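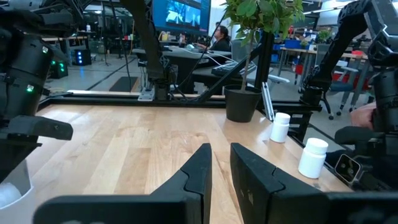

Model homes open at Korkia, and the pantry gets top billing

Buyers who have been waiting to see what 70 new houses look like on the old Hiruvell orchard can now walk through 3 of them. Ganell Homes opened its model row at Korkia in March, and the line for the first tour went past the sales office, past the mailbox cluster and well into what will someday be a dog park. For now it is a sign that says Dog Park.

The houses come in three plans, each with a Scandinavian-sounding name and a garage that faces the street. The smallest has three bedrooms and a room labeled "flex," which visitors on the first morning took for an office, a nursery and, in one case, the place where the treadmill goes to be forgotten. The largest adds a fourth bedroom, a covered patio and a second sink in the primary bath, so that two people may brush their teeth at the same time without discussing it.

Most of the talk, though, was about the pantry. Ganell has given every plan a walk-in one with a window, an outlet strip and enough shelving for a family that buys its rice by the sack. The company says shoppers at its last neighborhood kept asking for more kitchen storage. They also asked for lower prices, but the pantry was easier to draw.

"People come in the front door, say something nice about the ceiling and go straight to the shelves," said Gualtiero Piras, sales manager at Korkia. "I used to start the tour in the living room. I've given that up."

Piras declined to say how many contracts had been signed, beyond describing interest as strong. Interest in new homes is always strong at this stage. It tends to meet the homeowners association packet a little later, and the one at Korkia is a thick one. It covers trash cans, holiday lights, basketball hoops and the approved shades of front door, of which there are 10. Four of them are gray.

Dues will pay for the walking trail, the landscaping along the entry road and a clubhouse called Lã, spelled with the little wave over the a. The sales staff has been coached on how to pronounce it. Visitors have not, and by lunchtime it was being called the La, the Lah and the pool building.

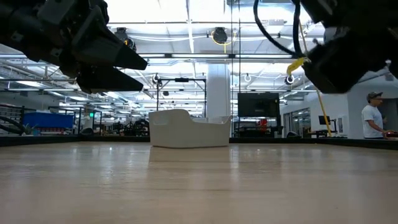 White basket on a light wood tabletop.

Lã is due to open after the first families move in. Plans call for a lap pool, a shared kitchen, a long table for people who work from home and would like to work from somewhere else, and a porch that looks over what is left of the orchard. Ganell agreed to keep a double row of the old trees as part of its deal with the town. The developer's brochure gives the trees a full page. It gives the traffic study half a sentence.

That study came up more than once at last year's hearings, where neighbors along Hiruvell Road worried about the left turn at the bottom of the hill. A turn lane has since been added to the plans, along with 400 feet of new sidewalk that will join the existing path near the elementary school. Residents who spoke against the project were seen touring the models on opening morning. One of them said the upstairs laundry room was very sensible and asked not to be named.

Construction will move from the entrance toward the back of the property, with the corner lots released last. Those are the ones closest to the trees and, as it happens, the ones people keep asking about. Ganell is keeping a list. Being on it does not reserve a lot, set a price or promise a call back — the form is quite clear on this — but there is a space for a phone number and a line for comments, and several visitors used it to ask for a bigger garage.

The models are open from 10 a.m. until dusk. Parking is along the main loop, and guests are asked to remove their shoes or wear the blue covers in the box by the door.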